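Tema 4. Tejidos y cuidado de la ropa blanca
Módulo de lavandería hotelera - apuntes de clase

4.1 Algodón y mezclas
La sábana de hotel suele ser de algodón o de mezcla con poliéster. El algodón absorbe más y arruga más; la mezcla seca antes, pero amarillea con los años. En la práctica de noviembre compararemos dos telas: la de Prondavport, de 230 hilos, y la de Multadberg, de 200.

4.2 Clasificación
Separar por color, por fibra y por grado de suciedad, en ese orden. Las toallas no van con las sábanas - sueltan pelusa y pesan mucho más. Las prendas con manchas de grasa o maquillaje se tratan antes de entrar en máquina.

4.3 Carga y dosificación
Tambor lleno sin apretar: debe caber una mano abierta por encima de la ropa. La dosis depende de la dureza del agua. En el caso de Zalevgate (hoja 2) salen unos 233 kilos de ropa al día; calcular cargas y detergente para la semana completa.

4.4 Encogimiento
El algodón sin tratar encoge sobre todo en los primeros lavados. Al pedir género nuevo hay que prever ese margen en el largo y en el ancho.

Lectura: Manual Kuipers, capítulo sobre fibras naturales. 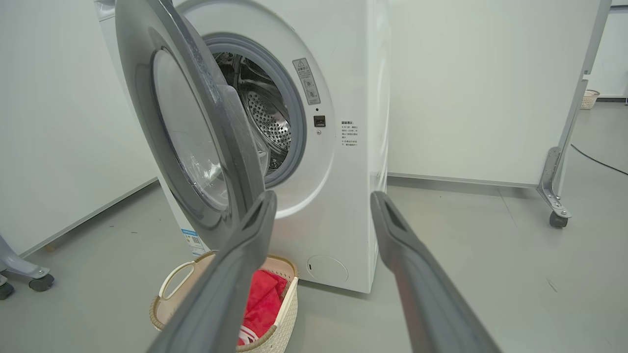

Una alumna del turno de tarde añade que en su hotel lavan las sábanas nuevas dos veces antes de medirlas, y que con una sola no les cuadraban los largos.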